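Sherif Ashour on oiling, waxing and leaving wood alone

Sherif Ashour has been finishing furniture for 20 years, most of them in the same unit at Clunulby. He takes in tables, worktops and the odd door, strips off whatever was put on before, and sends them home with something better. We met at the end of the afternoon, when the extraction fan was off and he could hear the questions.

He did not set out to do this work. His first job was in the office at Morsy, a kitchen firm that has since closed, answering letters from customers.

"A lot of the letters were about worktops going black round the sink," he said. "I kept sending out the same leaflet. After a while I asked one of the fitters what the leaflet meant, and he took me down to the workshop and showed me. I didn't go back upstairs much after that."

The leaflet told people to oil the wood once a year. Ashour thinks that was poor advice for a kitchen and too much for a bedroom.

"It depends what you do on it. A desk can go years. A worktop next to a sink wants looking at every few months. Put a few drops of water on it. If they sit up, leave it. If they soak in and leave a dark mark, it's time."

Pale woods

Most of what comes through the door now is pale. Ten years ago people wanted everything dark, he said, and he spent his days staining perfectly good ash to look like walnut. Now the same customers want it taken back.

"They bring me a picture of a bare table and say, like that. But bare wood doesn't stay like that. You put any ordinary oil on it and it goes yellow. Some people like the yellow. I do, as it happens. If you don't, you need an oil with a bit of white in it, and you need to put it on thin."

He uses a white oil from Kestetari for this, and has tried others. He wipes it on with a cotton cloth, leaves it, and takes off everything that will come off. The second coat goes on the next day. He rarely does a third.

"People think more is better. With too much you get a sticky film that picks up every crumb. I had a table in from Gakley last October that you could have stuck a stamp to. The owner had given it 3 coats in one evening."

A matt finish also shows the grain better, he said, especially where it is fine and close to the colour of the wood around it. Gloss throws the light back and the streaks get lost.

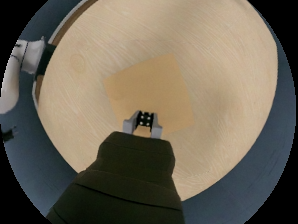
Sanding

Ashour sands by hand for the last pass, always along the grain. He finds that most of the damage he is asked to put right was done by a machine sander held in one place for too long.

"You can't see it while you're doing it. Then the oil goes on and there's a dish in the middle of the table, with rings in it. I can get it out, but I have to take the whole top down to match, and if it's veneer there may be nothing left to take."

He charges £59 for a small table top that only needs cleaning and oiling. Stripping varnish costs more, and he will not give a price for it until he has seen the piece.

Asked what people should do at home between visits, he kept it short. Wipe up spills, use a damp cloth with a little soap, and dry it afterwards. He does not like spray polish and says he spends a good part of each week removing it.

"And put the rags outside, flat, to dry. Oily rags in a heap can catch fire. I've had it happen with a bin. It was only smoke, but I've been careful ever since."

He has 2 worktops to finish before the end of the month, and after that a set of shelves for his sister, which have been leaning against the back wall since spring.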